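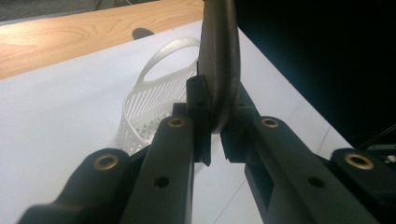

Smooth and dark, with a thick, rounded rim.

Why do so many things have a rim?

Go and find a mug. Run your fingertip slowly along the very top, where your lips go. Feel how round it is? Now try a plastic bucket, a dinner plate, the lid of a lunch box. You'll start to notice rims all over the house, and once you've started it is very hard to stop!

A rim is the edge of a thing, usually made thicker or rounder than the rest. It might look like decoration, but it has plenty of work to do.

Rims make things stiff

Take a sheet of paper and hold it by one short side. Flop! It droops straight down. Now fold a narrow strip along each long side so the strips stand up like little walls, and hold it by a short side again. Much better! The paper is the same paper, but the folded edges don't want to bend.

A rim on a bucket works in a similar way. The sides can be quite thin, and the rim at the top helps them keep their shape when the bucket is full of sand and you're tugging on the handle.

Curves help too. Lay your sheet of paper flat on your hand and let the far end hang over. Then pinch the end you're holding into a gentle U shape. Up it comes! (Pizza eaters have known this trick for ages. Bend the crust and the tip of the slice stops sagging.)

Rims are kind to your skin

A thin, sharp edge presses on one tiny line of your skin, and that can hurt. With a round edge the push is spread over a wider patch. Imagine carrying a heavy bag by a piece of string, and then by a fat rope. Which would you choose?

Rims take the bumps

Edges get knocked more than any other part of a cup or a dish. They hit the sink, the faucet, the dish next door. A thin edge chips easily, and a thicker one can take a harder knock. If you have an old plate at home, look for little chips. Where are most of them?

Try it: a Sunday rim hunt

You need a pencil, some paper and a grown-up's permission to poke around in the kitchen.

Find 11 things with a rim. Draw each one from the side, then draw its rim nice and big next to it. Is it rolled over like a tiny tube? Is it flat on top? Does it go all the way around, or is there a dip for pouring?

Leave glass and knives alone, and ask before you touch anything on the stove. And do look in the bathroom as well, there are some excellent rims in there.

Words by Alistair Mowat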